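August

Up at five to get the early train, since the open day at Wiegand started at nine and I didn't want to walk in late among strangers. Took the grey jacket. It was already warm by the time I got to the station and I carried it the rest of the day.

The building is behind the old cannery, two storeys, with a plain door you could easily miss. I signed in and got a paper badge with my surname spelled wrong. Coffee in an urn, a plate of date squares. The first session was upstairs in the simulation room, where they had the block task up on the big screen.

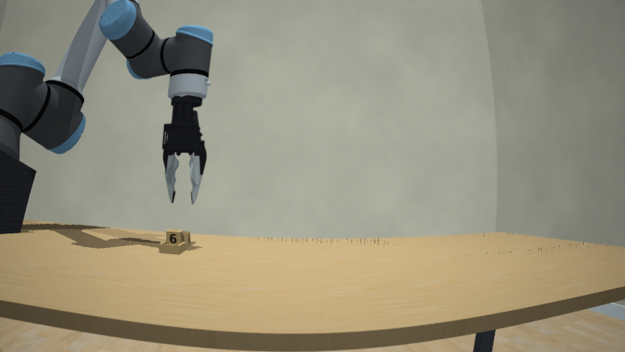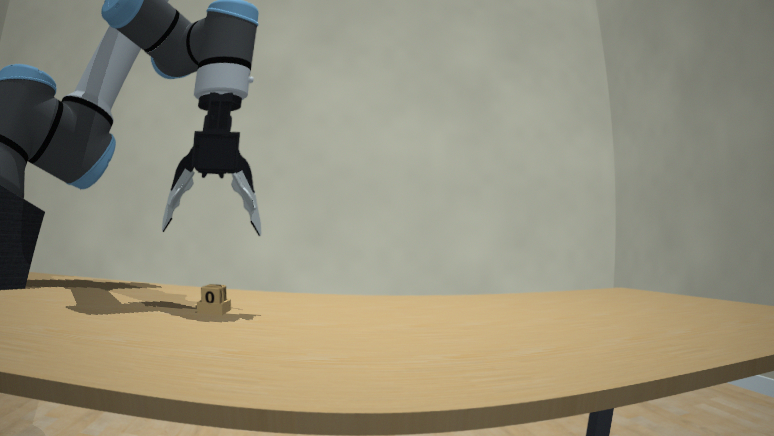 Svenja Eichhorn ran the session. She has been with them since they were in the other building and does most of the simulation work herself. The task is stacking small wooden blocks with an arm and a two-finger gripper, and the arm, the table and the room are all drawn by the computer. She said they do nearly all the early work like that, and only book time on the real arm once a program has behaved itself on the screen for a week or so.

There were maybe a dozen of us on folding chairs. A few were from the college, a couple looked retired like me, and there was one family with a boy who knew more than the rest of us put together. He asked whether the blocks in the simulation could fall over. Svenja said yes, they have weight and friction, and if the lower block is put down crooked the upper one can slide. He asked what happens if the arm hits the table. She said the run stops and it goes down as a failure, and on the real one the arm stops too but somebody has to go and look at it.

I asked about the lighting, because I had noticed how strong the shadows were. She said they change the lighting from one batch of runs to the next, and the colours as well, so the program doesn't get used to one way of things looking. I understood that. When I was inspecting castings we had a bench under a north window, and then they moved us under tubes, and for a month we were all passing things we should have rejected.

She gave us the figure for the last batch, which was 319 runs. I wrote it on the back of my badge. I didn't write down how many succeeded and now I can't remember, though I know she told us. I think she was less pleased with it than the people asking the questions were. The trouble, she said, is mostly in letting go. Picking up is fairly well sorted out. When the fingers open they have to clear the block on both sides evenly, and if one side drags a little the block turns. I thought of setting down a full cup with a sticky handle.

We had a break at half past ten. I ate two date squares. A man in a Plasell shirt told me his firm makes trays for packing fruit and they were looking at whether an arm could load them. He didn't think so, not for the price. He said their people are quick and the fruit is all different sizes. He had come mainly to be able to say he had looked. We talked about parking for a while. He had left his car at the rink and was worried about the two-hour limit.

After the break we went downstairs to the workshop. We had to put on safety glasses, which went over my own glasses and pinched. There is a yellow line on the floor and we stayed behind it. The machine they showed us was a small packing cell they are building for Pareo, who do mail-order seeds. It takes envelopes from a stack, turns them and drops them into a carton. It ran nicely for a few minutes and then two envelopes came up stuck together and the whole thing stopped and a light came on. The young fellow looking after it cleared them by hand, pressed the reset, and it carried on. He didn't seem bothered. He said paper is the worst thing to handle in summer.

It was louder than I expected. The arm itself hardly makes any noise, but the air lines hiss and there is a compressor in the corner that cuts in every few minutes. I had to ask him to repeat most of what he said. I should get my hearing checked again. I have been saying that since winter.

I asked him how long the cell had taken. He said the mechanical part was quick, and then there were months of odd jobs: brackets, a guard that had to be made again, a sensor in the wrong place. That sounded like every job I ever worked on. He showed me the bracket they were proudest of, which was a bent piece of sheet with a slot in it. It was a good bracket.

Lunch was sandwiches in the meeting room. Egg, or ham and mustard. I sat with the family. The boy's mother works nights at the hospital and had come straight from her shift, and she fell asleep for a few minutes with her chin on her hand. The father and I let her be. The boy is eight and wants to build a machine that feeds the dog when they are away at the lake. I told him to start with the lid, since the lid is where it will go wrong. He wrote that down.

In the afternoon there was a talk by a visitor from Jinberg about safety rules and the distances you have to keep. It was dry and he read most of it off the slides. I did learn that the light curtain isn't placed by eye, which I had always assumed. You work it out from how fast a hand moves and how long the machine takes to stop. Somebody at the back asked whether the rules were different if the arm was a small one, and he said it depends, and then spent fifteen minutes on what it depends on. The room was hot. They had the blinds down and the windows open behind them so the blinds kept knocking.

I went back up to the simulation room at the end because I wanted to ask Svenja about the letting go. She was shutting things down but she stayed and answered. What I wanted to know was whether she slows the fingers as they open. She said they tried that and it helped a bit, but it helped more to have the arm wait after the block touches down, before anything opens at all. Just a short wait. I told her about Dad's old crane driver, who would set a load down and then take his hand off the lever and look at it before he gave any slack. She liked that. She asked what kind of crane and I couldn't tell her. Green.

She also said something about the real arm that I want to remember. In the simulation the table is always exactly where it should be. In the workshop the table was bumped by a cart in the spring and for two days every block was being let go a hair too high, and they spent those two days looking in the program. In the end someone put a ruler on it.

She gave me a printed sheet with the dates of the next two sessions. One is on gripper fingers, how they are shaped and what goes on the pads, and I would like to go to that. The other is programming, and I would be lost in the first ten minutes. I put the sheet in my jacket and then forgot I had done that and looked for it all the way home in my bag.

Missed the ten past four and waited for the next one. There is a bench on the shady side of the platform now. It used to be that you stood. I had the end of a sandwich in a napkin and a bottle of water. A freight went through, all grain cars, and took a long while.

Home by six thirty. The tomatoes needed water badly and I did those before I took my shoes off. Three ripe ones, and one split at the top. Marg next door had taken in the bins. I phoned Colleen and told her about the day and she asked if the robot could do her ironing. I said it would be hard pressed to do an envelope. She had her own news, the roof quote came in and it's more than they hoped, so they will do the back half this year and the front half when they can.

Supper was eggs and the split tomato. After that I got the box of children's blocks down from the hall closet, the ones we kept for when the grandkids come, and stacked a few with a pair of kitchen tongs. I could get one onto another without much trouble. The third kept turning when I opened the tongs, the same way Svenja said. Then I tried waiting a moment before I let go, and it stayed put twice and fell off once.

Put the blocks back. Feet sore. Must ring the hearing place in the morning, and find out if the fingers session has to be booked ahead or if you just turn up.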